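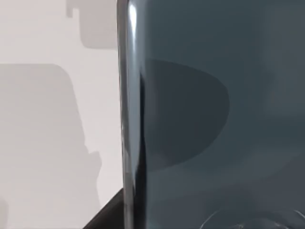
Can a grasping policy trained only in simulation be used on a physical arm without further training?

In our study it could for most of the objects tested, provided that lighting and surface finish were varied widely during training. Where these were held fixed, the policy did poorly on the physical arm, even when its scores in simulation were high.

Gallery: Close-View Grasping in Simulation
Diltetti Laboratory for Robot Learning
Page last revised 04/06/2022

This gallery accompanies the report of the Nedine project, a study of how robot grasping can be learned from rendered views. The work was directed by Lensa Yilma and Manolis Papadakis. Rendering and scene design were carried out by Nahom Habte, and the trials on the physical arm were run by Leire Manzano.

Most earlier work at the laboratory relied on a fixed viewpoint placed well back from the work area. Such a viewpoint shows the whole table but gives little detail at the moment of contact. The Nedine project looked at the opposite case, in which the gripper is very close to the viewpoint and may hide much of what lies behind it. The policy must then act on partial information – often a shadow, an edge or a small visible part of the object.

Picture 1. Simulated close view
A rendered view with a dark gripper finger large in the foreground. The bright line along its rounded edge comes from light at the upper left, and soft gray shadows fall on the pale surface behind. A black wedge-shaped object is partly visible at lower left. Highlights and shadows of this kind are the features that the study set out to vary.

Notes on the method

Training scenes were produced with the Seyoum scene generator, which is maintained by the laboratory. Each scene was rendered under 8 lighting settings. The position of the light, its strength and the gloss of the gripper surface were drawn anew for every setting. Background surfaces were kept plain so that changes in shadow could be studied separately from changes in texture.

Some 900 scenes were used for training, and a further 125 were held back for evaluation. The physical trials used 13 household objects, none of which had a model in the training set. The arm was operated at reduced speed throughout, and no settings were changed between objects.

The largest gain came from varying the gloss of the gripper surface. Policies trained with a dull, even finish tended to treat a highlight on the finger as the edge of an object and closed too early. Varying the strength of the light helped less than expected. Transparent objects remained difficult under all conditions and are the subject of separate work with the Gostis group, to begin in August.

Access and use

Scene files and evaluation scripts are available to research institutions on written request. Requests should be addressed to Etenesh Woldegiorgis at the laboratory office and should state the intended use. Pictures may be reproduced for teaching with credit to the Diltetti Laboratory – commercial use requires prior agreement.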